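Disassembly policy: one camera or two?

slotcar_ed
Posting a result from our teardown work for comment. The task is CPU removal from old Dell desktops. We trained the same policy twice, once on the fixed camera only and once with the wrist camera added, with 232 demos each. Fixed only got 5 of 14 trials. Both cameras got 8 of 14.

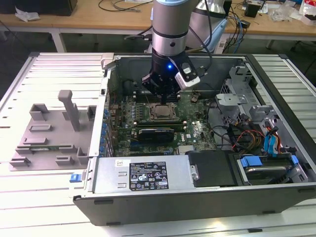 Fixed camera, gripper over the CPU.

benchrat
8 against 5 on 14 trials is noise. I wouldn't put that in a paper.

slotcar_ed
Agreed it's small. The failures are different, though. With fixed only, most misses were at the final approach. With both, it gets to the chip and then slips on the grasp.

mk_lowe
That matches what I'd expect. From the side you can't judge the gap between the fingertips and the edge of the heat spreader. From the wrist you get the chip between the fingers and the load plate standing open above it.
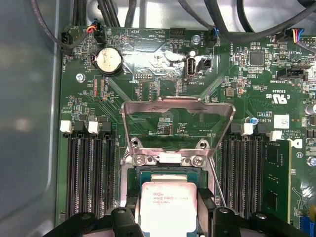
I would also log whether the plate is fully up before each trial. We had runs on the Emitz set where it sagged, and we blamed the policy for weeks.

benchrat
Still want more trials. Did you randomize the case position?

slotcar_ed
No, the case stayed put. Moving it is next, then the Jonmont boards.

benchrat
Then I'd hold off on any claim about cameras until that's done.

Related threads
Aten bench: fingertip wear
Socket levers and force limits
Splitting demos by operator

Contact | Copyright | Back to top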